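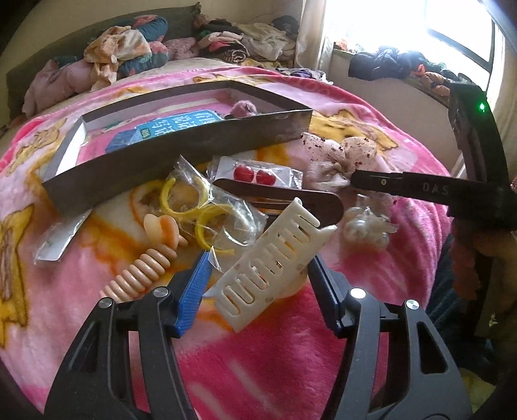
Hair accessories on the pink blanket

Which version of Sondidville should I get?
Posted by Marianna Mazurek, Mar 24, 2022

Hi all, long-time lurker here. I've fallen pretty hard for Nimetti over the past few weeks (my cousin played me the second Drikmont split in the car and I made her start it over before we'd even left the parking lot) and now I want to own Sondidville properly instead of streaming it. Trouble is I keep running into two versions. There's the original on Kwiatkowski, and then there's the reissue with the grey cover, which has a different running order and a "restored" mix, whatever that means. The seller I'm looking at has the original numbered 446 out of 996 and wants quite a bit more for it than the reissue goes for new.

I mostly like the slow stuff, the organ and the really low fuzzy guitar. I'm not a collector and I don't care about numbers on sleeves. Does the mix make that much difference? And is it true the closing song got shortened? I can't find a straight answer anywhere and the two listings I've looked at don't even agree on the track names.

Sang-wook Na

Oh, good one to fall for! I've got both, so I'll have a go. The original is murkier, and for the slow songs I like that a lot. The organ sits right up against the guitar and the whole thing sort of breathes at you. On the reissue they've pulled the drums forward and cleaned up the vocals, so you can make out the words, and your mileage will vary on whether that's a plus (some of the lyrics are pretty goofy, I love them, but still).

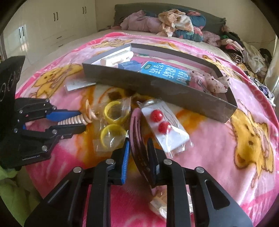
As for the closing song, yes, it's shorter on the reissue. The original has a long organ fade with a bit of tape hiss and someone coughing, and on the reissue it stops much sooner. That fade is my favourite part of the record, so I'd be grumpy about paying for the version without it. The running order bugs me less. They moved the fast one up to open side two, and it works fine there.

If you go for the original, ask the seller for a sound clip of track 7. My first copy had a nasty crackle all through the quiet intro and I ended up sending it back. Also check the lyric insert is there, it goes missing a lot. And if the price makes you wince, the cassette has the original mix with the full fade, and people practically give those away.

riffmonger_ott

reissue. cheaper, sounds louder, done

doomcolour

I'd go against Sang-wook on the drums, I think they're buried on the original and the reissue fixes it. Agree about the ending though, cutting that was a crime. The track names don't match because side two got retitled for the reissue, same songs. Can't help with the cassette, I haven't owned a deck in years.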